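Carmela De Luca
27/08/2022

Thread on how we spent the week collecting demos for the phone task at Renance. Mostly notes for people who asked how many episodes it takes and what an episode looks like.

The task: pick up the handset of a desk phone, hold it clear, then put it back in the cradle. One arm, one gripper, one corded phone. We drive the arm by hand and log everything — joint angles, gripper opening, camera video.

Target is 200 good episodes. We throw out anything where the operator stops to think for more than a couple of seconds, because the model will learn the pause too. Our first model in April loved to hover over things and wait.

Why a phone? The cord. A block goes where you put it. A handset on a coiled cord pulls back a little, and the cord lands in a different shape every time. We want that variety in the data.
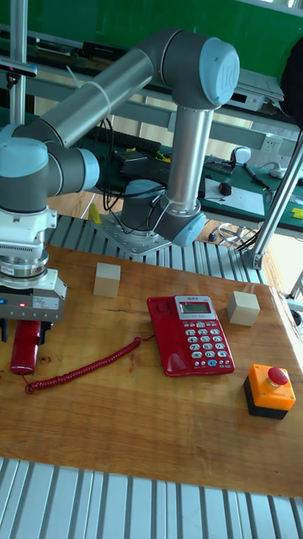
Handset up, cord stretched back to the base.

The two wooden cubes are not part of the task. We move them between episodes so the policy can't use them as landmarks. Same with the phone: we shift it and turn it a bit after every run.

We learned the cube thing the slow way. Our first batch of 60 had the phone in one spot the whole time. The policy trained on it was great until Valentin Hamel slid the phone over by a hand's width. Then it closed the gripper on air, very confidently.

The grasp is easy. Putting the handset back is the hard half. If you grab it too close to one end it tilts, and then it won't sit in the cradle. We now ask operators to grab near the middle, but we keep some bad grabs as long as they recover from them in the same episode.

Labels are simple. Success, fail, or recovered. The operator marks it right after the run. Valentin watches 30 of them again the next morning and we compare. When we disagree it is nearly always about whether the handset is fully seated.

Pace: a good operator needs a break well before they think they do. The motions get jerky first, then the labels get sloppy. We switch people every 30 episodes now and the data looks cleaner.

Next week the same task moves to the Wikville lab with a different table and different light. If the numbers drop there, we'll go up to 400 episodes split between the two sites before touching the model.

Someone asked about sharing the data. Not yet — the video still has to be checked and the file names are a mess. I'll post in this thread when it's up.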